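Keeping a Shared Entrance Hall in Good Order
Guidance for residents of Haslinger Court, Zornville

The entrance hall of each flat opens directly on to a common landing, and the condition of one affects the other. Residents are asked to follow the steps below when they move in and to repeat them at the start of each winter.

1. Clear the floor

Remove everything from the hall, including mats, umbrellas and parcels. Sweep from the far end towards the front door, then wash the floor with warm water and a small amount of mild soap. Bleach must not be used on the tiled strip beside the threshold, as it damages the sealant. Allow the floor to dry fully before anything is put back.

2. Check the door and threshold

Open the door to its full extent and let it go. It should close by itself and latch without being pushed. If it stops short, look for grit in the metal channel and brush it out. Doors that still fail to latch should be reported to the building office - residents should not adjust the closer themselves.

3. Plan the storage

A clear passage at least 100 cm wide must be kept from the front door to the living room. Measure this before buying any furniture. Storage should stand along one wall only, and no item may be placed behind the door. In the smaller flats, where the recess measures 79 cm across, a narrow unit is usually the better choice.

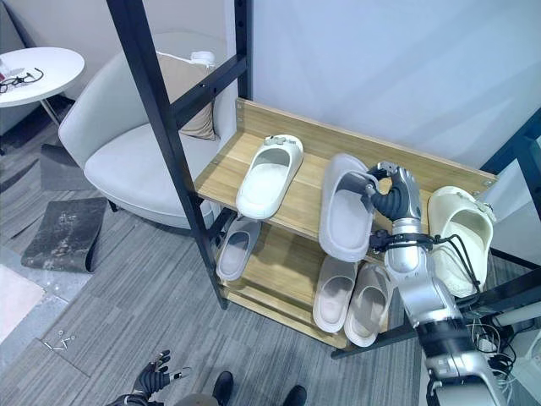 Outdoor footwear should be kept inside the flat at all times. Shoes left on the landing will be removed by the cleaning contractor and held at the office until Saturday. Wet boots should be stood on a tray until they are dry, and newspaper may be placed inside them to draw out the damp.

4. Fix tall items to the wall

Any unit likely to tip should be secured with a bracket. The inner walls are plasterboard, and ordinary screws will not hold. Use the Flollix wall anchors supplied in the welcome pack, or an equivalent rated for the load. Before drilling, check for cables with a detector, which may be borrowed from the office. Do not drill directly above or below a switch or socket.

5. Fit the door mat

Mats must lie flat and must not prevent the door from closing. The recess in front of the threshold takes a mat 59 cm wide. Replacements can be ordered through Jikham, the building's supplier, using the form in the post room.

6. Keep to a routine

Sweep the hall weekly and shake out the mat outdoors, not over the stairwell. Wipe the door handle and the light switches at the same time. Marks on painted walls can normally be removed with a damp cloth; heavier marks should be left until the yearly repainting in February.

Requests for help with any of these steps may be left in the box beside the lift. Please write the flat number clearly on each form.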